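How to Run a Short Playtest for a Training Game

28 December 2024
By Tímea Szekeres

Print this page | E-mail this article

Many teams build a serious game for months and show it to real learners only in the last week. I made the same mistake with Kolow, our game for new warehouse staff. These are the steps I follow now.

1. Write down one question. For Kolow it was: do players understand why they lost points? If you have a second question, plan a second test.

2. Invite 8 people who do the job in daily life. Colleagues from the studio already know too much about the menus.

3. Prepare a build which starts directly at the level you want to test. Switch off the intro video.

4. Give the task in two sentences and then stay silent. This is the hardest part for me. When a player asks for help, write down the minute and the screen, and wait.

5. Save the log file after every player. Our log had 184 events for one short level, so please name the events in a clear way before you begin.

6. Ask each player to explain the rules back to you. Compare the answer with the score. In September we had a player with 100 points who could not explain any of the safety rules.

7. Change one thing only, then test again with new people.

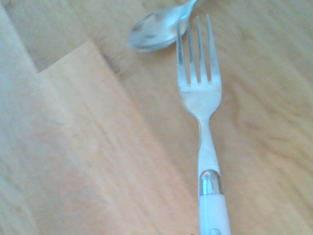
Brayden Boychuk wrote that he would do step 6 before showing the score, as his players at Sernness changed their explanation once they saw the number.

Contact | Copyright Clisholm | Back to top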